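Reviews > Household > Storage and Trash

Wukard Small Trash Bags, Black, 28-Count Roll: My Review After a Summer of Using Them

Posted Thursday, August 18, 2022

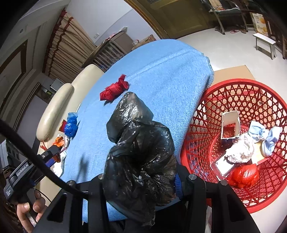
Are these bags strong enough for a kitchen can?

Only for a small one. I use them in the bathroom, the car and my craft corner, and for those they're great, but I wouldn't put a week of potato peels and coffee grounds in one and carry it down the stairs.

OK, so I started buying Wukard bags in May, when the store brand I'd been using for years disappeared from the shelf at Gulham (my regular discount place, the one by the car wash). I grabbed two rolls without reading much of the label and figured bags are bags. Well, no! I have opinions now.

First, they're thin. The black plastic is shiny and a bit see-through once you stretch it, so if you're hoping to hide a birthday present in one, hold it up to a lamp first. Mine go kind of gray-green where the plastic pulls tight. I don't mind that for trash, but my sister borrowed a few to store winter hats and said she could tell which hat was which from across the closet, so maybe that's a plus?

The size is just right for little cans. I have a round one next to the sewing table and the bag folds over the rim with a good few inches left over, enough to tie a proper knot at the end. The old store brand always slid down inside the can the minute I threw in anything heavier than a tissue. These stay put, and I haven't needed the rubber band trick once.

Opening them is the annoying part. You know that thing where you rub the top between your fingers and can't tell which end is the opening? It's bad with these. I keep a damp sponge nearby and that helps a lot. The perforations between bags are good though, they tear clean, and I've only had one rip down the side on me (I was in a hurry and yanking, so I'll take the blame).

Strength, then. I've had one in the car holding snack wrappers, receipts and a banana peel or two, and it went several days without a leak. Fabric scraps, fine. Dryer lint, fine. Chopsticks from takeout, not fine, they go straight through. Same with the corners of a cardboard tea box. Anything pointy I flatten or wrap in newspaper first.

They do crinkle. A lot. If you're changing the bathroom bag at night with people asleep on the other side of the wall, shake it open in the hallway.

I compared them with the Hurnton ones for a couple of weeks. Hurnton bags are thicker and have a matte finish that's easier to grab, and they open much faster. They're also a lot more money per roll and they come in a size that's too tall for my cans, so I had a big floppy collar of plastic hanging down the outside. For a kitchen I'd go Hurnton. For everything else in my house I went back to Wukard.

One storage tip: take the roll out of its sleeve and drop it in the bottom of the can, under the bag you're using. The next one is always right there. Saved ones (I reuse the clean ones, don't judge) I twist up in the middle and stuff in a drawer, where they take up hardly any room.

Would I buy them again? I already did, three more rolls last week. Four stars out of five from me, with the missing star for the opening problem. If Wukard ever puts a little arrow on the end that opens, I'll come back and change it to five.

We use cookies to remember your preferences and count visits. By continuing to browse you agree to our cookie policy.

Contact us | Copyright 2022 | Back to top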